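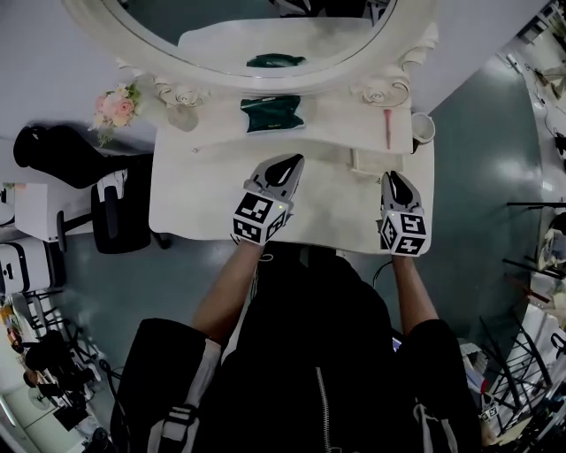 Recording two-handed demonstrations at a mirror

Mirrors are a brilliant test for a robot that learns by watching people work, and they can also wreck an afternoon's recording if you set up in the wrong order. This is the routine we now use in the Remby project for the dressing-table tasks: hand-held grippers, one in each hand, no robot in the room at all. The arm comes later, at training time. You need a pair of grippers with their marker cubes fitted, a head camera, a table with a fixed mirror and somebody patient.

Before you start

Charge everything the night before. Load the Lurnetti recorder on the laptop and give the task a short, plain name ("pouch to left side of shelf" beats "tidy 4b" when you come back to it in April). Then wipe the gripper lenses. A thumbprint looks harmless on the preview and gives you soft, milky footage from beginning to end.

Step 1. Map the room first

Do a slow sweep with each gripper before you touch a single object. Start at the table, walk backwards a few paces, turn to each side and come back in. The tracker wants solid, textured things that stay put: railings, shelf corners, door frames, the edge of a ceiling light. It does not want the inside of the mirror, so keep the glass off to one side for most of the sweep and face it squarely only at the end.

If the map comes out with a ghost room hanging behind the wall, the tracker has swallowed the reflection whole. Delete it and sweep again. We tried for ages to repair those maps by hand and it was never worth the bother.

Step 2. Mask the glass

Open the map in Alvarado, click round the rim of the mirror and save the shape as a mask. The tracker will then ignore any feature point that falls inside it. Be generous with the outline, especially on a carved frame where the edge wanders in and out. Losing a few good points on the frame does no harm.

Leave the picture itself alone, though! The mask is for tracking only. The policy should still see the mirror in the training images, reflections and all, or it will be baffled by the first real one it meets.

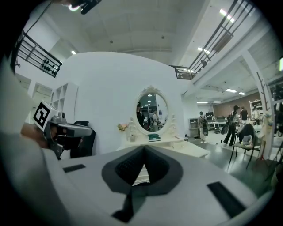 Step 3. Agree the start pose

Both grippers rest on the tabletop, jaws forward, open, for a slow count of 2. That pause gives the software a clean moment to line up the left and right recordings, and it gives you a chance to breathe. Watch the cables as well. Let them run back towards you with plenty of slack, because a taut one tugs at the wrist and the model will happily learn the tug.

Step 4. Record

Move at the speed you'd use to lay a table. Close the jaws fully before lifting. Look at the object itself and not at its twin in the glass; your head camera goes where your eyes go, more or less, and people drift towards their own reflection far more than they think. If you fumble, carry on and finish, then tag the take as a recovery. We love recoveries.

Between takes, shift the objects a little. Swap what sits on the left with what sits on the right, turn the pouch, nudge the flowers. Move the chair now and then too. Don't shift the table or the mirror, though, or you're back to Step 1.

Step 5. Check as you go

Replay every tenth take in the viewer with the two gripper paths drawn together. They should start level and never pass through the tabletop. A sudden hop sideways nearly always means a marker cube got covered by a sleeve.

What we got out of it

Our first full set had 358 takes, and without the mask 101 of them failed tracking. With the mask switched on, the very same recordings nearly all came through. I ran down the corridor to tell people. The Indemen group has since started on a set of 1000 with several different mirrors, and I can't wait to see what that does for a policy that has only ever known one.
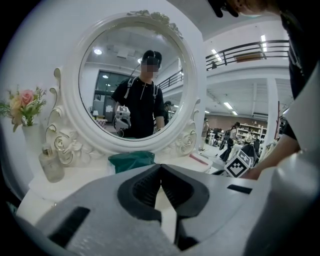
One reader writes that covering the mirror with a sheet during the mapping sweep works just as well as masking, and saves opening another program. It does work for the sweep, and it's a good trick if you're in a hurry. The trouble starts when the sheet comes off: the reflections are back during the takes, and the tracker tries to match them against a map where that patch was plain cloth. So use the sheet if you like, but draw the mask too.

The same reader asks about glossy floors. We leave ours unmasked and simply keep the sweep at chest height. If your floor shines like a lake, try a mat under the table first and do a short test take before committing to the whole session.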